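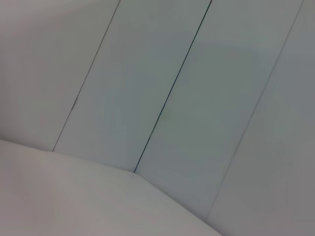 Section 4: Setting up the wrist camera

Read sections 1 to 3 first. The arm must be bolted down and homed before you start on the camera. Allow one club session for everything in this section. If you are short of time, stop at the end of 4.3 and carry on next week, as the mount will hold its position.

4.1 What you need

Wrist camera and its short cable
Printed bracket, version 11 or later
Two M3 screws and the 2.5 mm hex key
Club laptop with Osow installed
The Xaba arm, switched off at the wall

Older brackets are still in the drawer. They fit the wrist but they put the lens too low, so leave them there. The version number is printed on the underside.

4.2 Fitting the camera

1. Check that the red stop button is pressed in.
2. Turn the wrist by hand until the flat side faces up.
3. Hold the bracket against the flat side and start both screws with your fingers.
4. Tighten each screw a little at a time. Stop when the bracket no longer moves.
5. Slide the camera in from the front until it clicks.
6. Run the cable back along the forearm and clip it at both clips. Leave a loop at the wrist big enough to put two fingers through.

CAUTION: Do not skip the loop. A tight cable pulls out of the camera when the wrist turns, and the socket is soldered to a very small board. We lost one in October this way.

7. Plug the other end into the laptop, on the left-hand side.

Note: The right-hand port is for the Mesard gripper board. If the two are swapped, Osow will open but the picture stays black.

4.3 First picture

1. Clear the table in front of the arm. Bags and coats too.
2. Make sure everyone is outside the taped line. One person stays by the stop button the whole time.
3. Switch on at the wall and release the stop button.
4. Open Osow and choose Camera, then Live.
5. Choose Arm, then Look Out. The arm moves slowly to its viewing position.
6. Wait until it has stopped, then press Save Still.

The still should show only the table and the wall panels behind it. The wall will be at a steep slant. Look for three things:

The seams between the panels are visible as lines, with one much darker than the others. The dark one is the one the software uses.
The edge of the white surface is clear all the way along, including the place where it changes direction at the foot of the dark seam.
No part of the gripper is in view.

A slightly soft picture is good enough. If the seams are so blurred that you cannot make out the small nick in the pale one, turn the lens ring a little and save another still.

Note: The slant is how the wrist sits in this position. Do not try to level the camera by twisting it in the bracket. Osow corrects for the angle in 4.4.

4.4 Marking the corner

1. Open the still and choose Mark Corner.
2. Zoom in to where the dark seam meets the white surface and click once on that point.
3. Click a second point anywhere higher up the same seam. Further away is better.
4. Type 710 in the Distance box. This is in millimetres, measured from the base of the arm.
5. Press Solve.

The error figure appears at the bottom of the window. Anything under 21 is fine for the sorting task. If it is higher, go back to step 2 and click again more carefully before changing anything else. Most bad results are bad clicks.

If the table has been moved, the distance will be wrong. Measure it again with the steel rule and use your own figure. Tell Nandi Baloyi, who keeps the settings sheet, so that the Porkeo team does not load the old one.

4.5 If something goes wrong

Picture is black: check the port, then the cable at the camera end.

Picture is very dark or bands roll through it: switch exposure to Auto - someone has probably left it on manual.

Gripper fingers show at one side: the camera is not fully clicked in, or you have an old bracket.

Arm stops before it reaches the viewing position: press the stop button and check the cable loop. Do not push the arm.

Osow freezes on Solve: wait some 31 seconds. If it is still frozen, close it and open the saved still again. You do not need to move the arm.

4.6 Before you leave

1. Choose Arm, then Park.
2. Press the stop button in and switch off at the wall.
3. Leave the camera fitted and put the cap on the lens.
4. Copy the still and the error figure into your team folder.

Questions about the bracket go to Dumisani Du Plessis, and anything to do with Osow to Yaqin Tang. Section 5 covers teaching the arm its first pick.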